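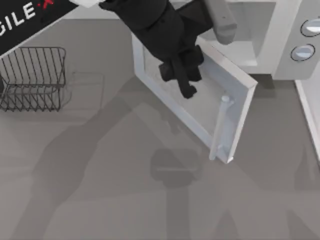
A white microwave with its door open.

How does a microwave heat your food?

If you warm up a bowl of soup on the hob, the heat starts at the bottom of the pan and spreads upwards. A microwave oven works in another way.

Inside the oven is a part called a magnetron. It makes microwaves, which are a kind of invisible wave, a bit like radio waves. They bounce off the metal walls and pass into the food.

Most food has water in it, even bread and potatoes. Water is made of tiny bits called molecules. The microwaves make these molecules twist back and forth very fast. All that movement turns into heat, and the food gets warm.

Why does the plate turn?

The waves are stronger in some spots than in others. Turning the food helps it heat more evenly. It can still have cold patches, so stir it halfway through. If your soup needs 60 seconds, stop and stir after 30.

Can the waves get out?

The oven is built to keep them in. Many doors have a metal sheet full of small holes behind the glass. Light can get through the holes, but microwaves are too big. When the door is opened, the oven switches off.

Staying safe

Ask a grown-up before you use the microwave. Never put foil or metal spoons inside - they can make sparks. Food can be very hot in the middle, so let it stand before you eat.

Words to know

Magnetron: the part that makes microwaves.
Molecule: a very tiny piece of something, such as water.

Written by Safta Cozma. Last updated 22/09/2024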